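Chapter 4
Keeping a Two-Arm Cell in Order

In the first three chapters we put the cell together. Now we must keep it working. A cell that handles clothes looks harmless, but cloth leaves lint on the fingers, and a cable that hangs too free can catch on an arm or on a sleeve.
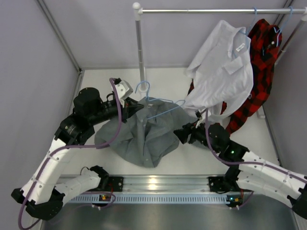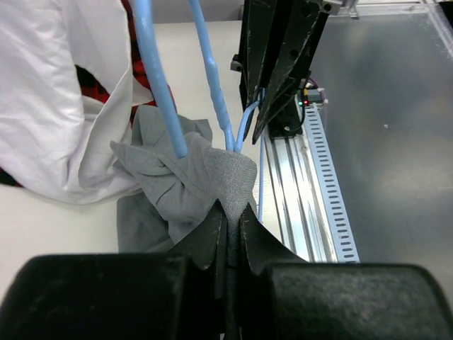

The Dunstan cell with a gray garment in the grippers.

At Dunstan, Napaporn Wiriya checks the finger pads after every 20 shirts and writes the result in the cell log. Then she moves each arm slowly by hand through its full reach and watches the cables – first the left arm, then the right. The bolts on the rail come last.

We follow the same order in this chapter. Section 4.1 treats the fingers, and Section 4.2 the cables. Before you begin, switch off the power to both arms.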